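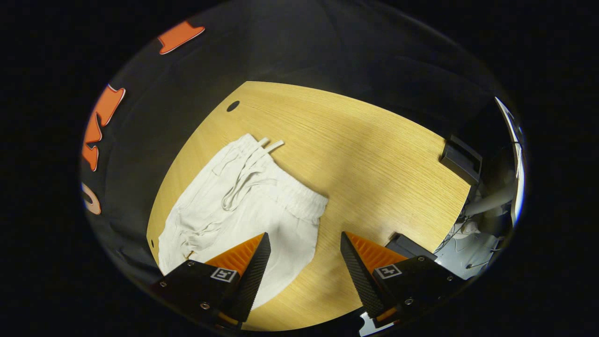
*Wrist view, drawstring garment, fingers open.*

**munley_bench** wrote:

Okay, I have to share this one! We've been collecting handheld gripper demos for cloth folding, and I finally have a result worth arguing over. 618 demos total, all on garments, one policy trained on everything. Then I trained a second policy on the same demos, but with every episode starting only once the gripper had slowed down near the cloth. So the long swoop in from wherever the person was standing is gone.

The trimmed one folds better. It's not close on shorts and pants. Out of 11 tries on a pair it hadn't seen, the full version got 3 clean folds and the trimmed version got 8. Same table, same lighting, same start poses.

My guess is that the approach motion is so different from person to person that the policy spends its effort on averaging it. Would love to hear if anybody has tried this on something other than laundry.

---

**hendar_k** wrote:

Very cool, and thanks for posting real numbers. But 11 tries on one garment is thin. I've had the same checkpoint swing that much between a morning and an afternoon. Did you alternate the two policies or run one and then the other?

---

**munley_bench** wrote:

> Did you alternate the two policies

Alternated, with a coin flip for which went first in each pair. Agreed that it's thin. More garments are next on the list.

---

**drusstead** wrote:

I love this, but I don't buy the explanation. Look at how much of a view like that is the fisheye rim: cables, a pale tube, some big orange shapes on the black stuff at the left. On the approach all of that slides around like crazy. I'd bet your full policy is latching onto the room, and trimming just hides most of the room motion from it.

Easy test: keep the full episodes, mask everything outside the table, retrain. If I'm right you get most of the gain back with no trimming at all.

---

**munley_bench** wrote:

Ooh, that's a good test. I can start it tonight. The mask will be a pain because the table moves through the view, but a rough circle crop might be enough for a first look.

---

**holroyd_folds** wrote:

Don't crop too tight! We did that and lost the waistband every time the gripper got low. With drawstring stuff the waistband is the best cue you have. Those puckers along the elastic are the only thing telling you which end is up on off-white cloth, and the cord ends poking out past it help a lot too.

Also, check that your crop keeps the markers at the base of the orange inserts. If you get finger opening from those tags and then crop them out before the width is computed, you'll get garbage widths and blame the policy. Ask me how I spent October.

---

**munley_bench** wrote:

Width is computed on the raw video first, so the tags are safe. Good call on the waistband though, I'll go wider.

---

**hendar_k** wrote:

Still with the original poster on this one, for what it's worth. Anatole Huet on our team trimmed a cup-stacking set the same way, plain background, hardly anything at the rim, and saw a gain as well. Smaller than yours, but it was there. Room clutter can't be the whole story.

---

**drusstead** wrote:

Smaller is what I'd expect if both things matter! Plain background removes my half. I'm happy to split the credit, but run the mask before you write this up as a trimming result.

---

**munley_bench** wrote:

Mask run is queued, wide circle, full episodes. I'll put all three policies on the same shorts and post every try, including the ugly ones. If anyone wants the trimming script in the meantime, send me a message. It's a speed threshold and a bit of smoothing, nothing fancy, and you'll need to set the threshold for your own demos.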